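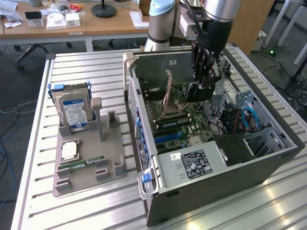
Desktop tower parts check, with comments
By Rebecca Sanna
2 August 2022
Shares: 34 | Comments: 2

This is the list we use at Noketton when a desktop tower is opened up to have its processor, memory or drive taken out and put back. It replaces the one from March. Tick each line, write a comment if anything is out of the ordinary, and keep the sheet with the machine until the side panel goes on again.

Before opening

1. Mains lead out of the wall and out of the power supply. OK.
2. Power button held in for a few seconds afterwards. OK.
3. Tower on its side, open side up, fully supported by the table. OK. Comment: check that no corner of the case hangs over the end of the slats.
4. Wrist strap on and clipped to bare metal. OK. Comment: the clip on strap 2 is weak. Use the other one until the new Lalora straps come.
5. Small screws in a lidded pot, never loose on the table. They go straight down between the slats.

Parts tray

6. Tray beside the tower and not under any lead. OK.
7. Drive standing upright in its slot, still in its caddy. OK. Comment: push down gently on both sides. If it rocks, lift it out and seat it again.
8. Processor flat in the square pocket, metal cap up. OK. Comment: hold it by the edges only. If it has old paste on it, clean it before it goes in the pocket or the paste ends up on the tray.
9. Memory module lying along its slot. OK. Comment: fingers off the contacts.
10. Nothing else put down on the tray. Pens, screwdrivers and cups included.

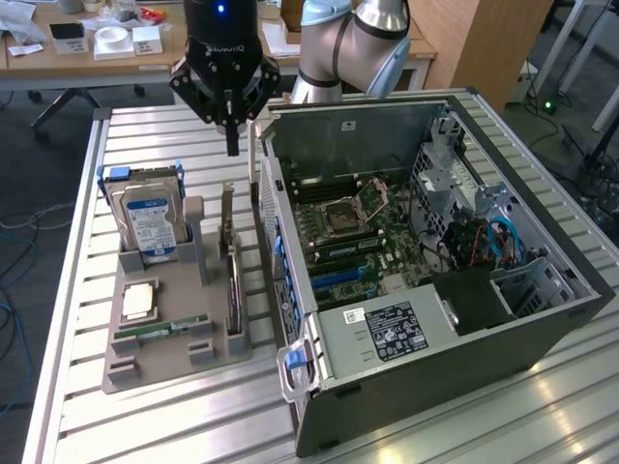 NOKETTON, March. The old sheet had the socket and the memory on one line and people ticked it after looking at one of them. They are now separate.

Inside the case

11. Socket frame raised fully before the processor goes near it. OK. Comment: halfway is not enough, it can drop.
12. Socket looked at under a good light from two sides. OK. Comment: any bent contact, stop and write it down. Do not try to straighten it at the table.
13. Memory slots clear of dust, clips open at the slot being used. OK.
14. Modules left in place pressed home. OK. Comment: one was found slightly lifted at the March check.
15. Drive leads tucked back towards the cage and clear of the board. Needs attention. Comment: the data leads spring back. A loose tie is fine, a tight one is not.
16. Blue latches along the rear panel closed wherever no card is being changed. OK.
17. Power supply label readable and not peeling. OK.
18. Black plastic shroud checked for cracks at the corners. OK. Comment: handle it by the thick edge.

Tray condition, monthly

19. Wipe down with a dry lint-free cloth. No spray.
20. Feel along each slot for rough edges. Comment: a rough patch will mark the label on a drive and, worse, scratch a contact. Rub it down with fine paper well away from the open tower and wipe again. 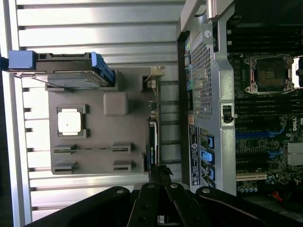
21. Corner posts and clips should all be firm. Press each one sideways with a thumb. Comment: if one gives, take the tray out of use and tell Benedetta Sorrentino, who keeps the spare.
22. Tray sits flat on the slats with no rocking. OK.

Closing up

23. Count of parts out equals count of parts in. OK.
24. Processor seated, frame down, lever hooked. Comment: it takes a firm push. If it takes a very firm push, lift it and look again.
25. Drive caddy slid in until it clicks at both sides.
26. Table clear, screw pot empty, side panel on.

Allow about 43 minutes for the full list the first time.

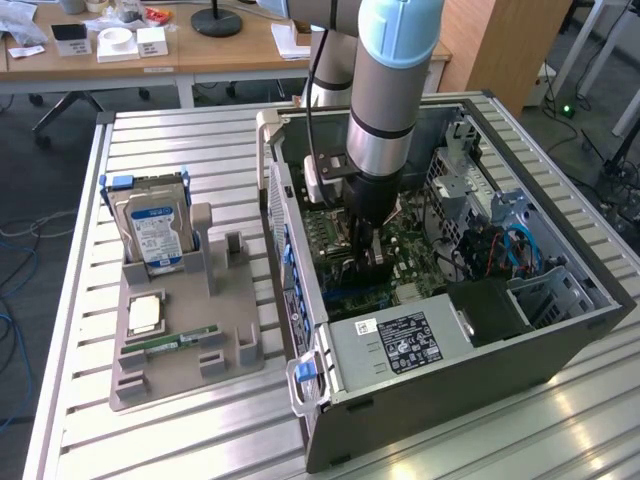 Can the processor stay in the tray overnight?
It can, as long as the tray is covered and the sheet says so. We would still sooner see it back in its socket or in a proper case by the end of the day.

Items 15 and 21 will be looked at again at the next check. The ties are on order from Bassi.

2 comments

wastari_bench
We use much the same list but do the screws by size, one pot each. Saves time at item 26. Do you note which slot each memory module came from?

Rebecca Sanna
Yes, in pencil in the margin next to item 9. It should have its own box and I'll add one.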